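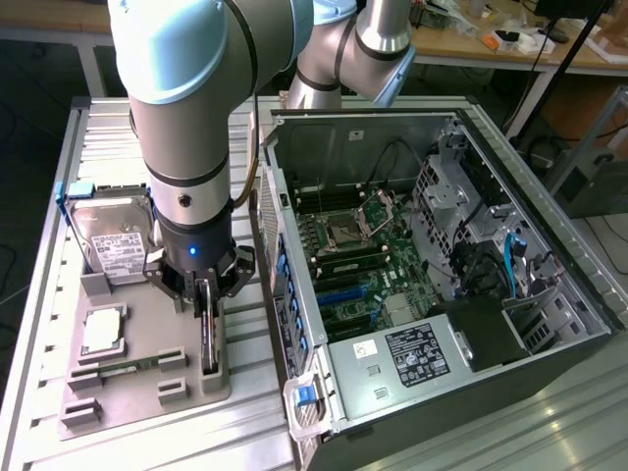 Unit 4: End effectors for PC assembly
Handout 4.2, comparing grippers on the Urerby bench
Prepared by Liên Võ. Revised 7/5/18

1. Purpose

This handout supports the second lab on end effector selection. You will run the same insertion tasks with two tools, the Prolovstead three-finger adaptive gripper and the Zirkasholm parallel jaw, and record enough data to defend a choice between them. Programming the arm was covered in Unit 3 and is not repeated.

2. Parts and fixtures

The bench parts are a hard disk drive, a CPU, memory modules and a graphics card. Each part on the tray has a defined pick pose. Do not move a fixture block once the tray has been calibrated. If a block is knocked, re-teach that pose only and note the change in the log.

Memory modules are stiff along the edge and tolerate a firm grip at either end. The processor has very little height to grip, and any contact with the underside is a failed trial. The drive is the heaviest item on the tray and tends to rotate about the grip axis when held off centre. 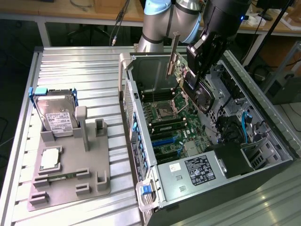
Payload is seldom the limiting factor with parts of this size. Clearance is. Before each approach, check the swept volume of the fingers as well as the part, with the fingers at their widest opening for release. A path that is clear on the way in can collide on the way out.

3. Grip force and approach

Start at the low force setting and step up until the part no longer slips under a light push by hand, with the arm stopped. Log the controller value, not your estimate in newtons. The Tôn controller reports force on a scale of 0 to 1000, and the scale is not linear near the bottom. Approach speed is fixed at 24 mm/s for all trials so that results can be compared across groups.

4. Camera placement

Two views are logged: a fixed camera at the bench and a small camera at the wrist. The fixed view is better for judging tilt and overall clearance.

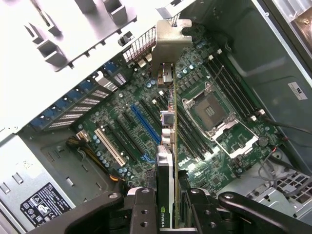

Wrist cameras give a close view of the target but carry the fingers with them, and the fingers hide whatever lies behind them. This matters most in the last part of an insertion. A long part makes the problem worse. With the graphics card held upright at its lower end, the card shows edge-on as a narrow strip, so the view says a good deal about its angle in the image plane and much less about its depth. The blue slot to the left of the card and the empty CPU socket to the right are both useful landmarks for a coarse check of position. Neither replaces a force reading at contact.

Expect some change in colour and brightness as the wrist moves over bare metal. Lock exposure and white balance before the first trial — automatic settings will drift between poses and spoil any template matching.

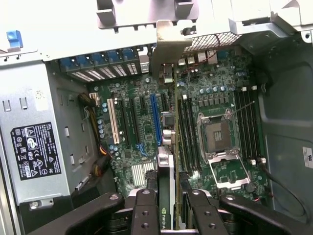 If a feature you rely on is hidden at the final pose, choose another one that stays visible through the whole descent, or take the measurement earlier and hold it. State which of these you did.

5. What to hand in

Trial log for both grippers, 51 trials per gripper
Force setting used for each part
One paragraph on occlusion, with the pose at which it begins
Your recommendation, with the main reason against it

Logs must be exported at the full rate. Files of more than 3000 rows should be split by part. Worked solutions for Unit 3 are in the course folder.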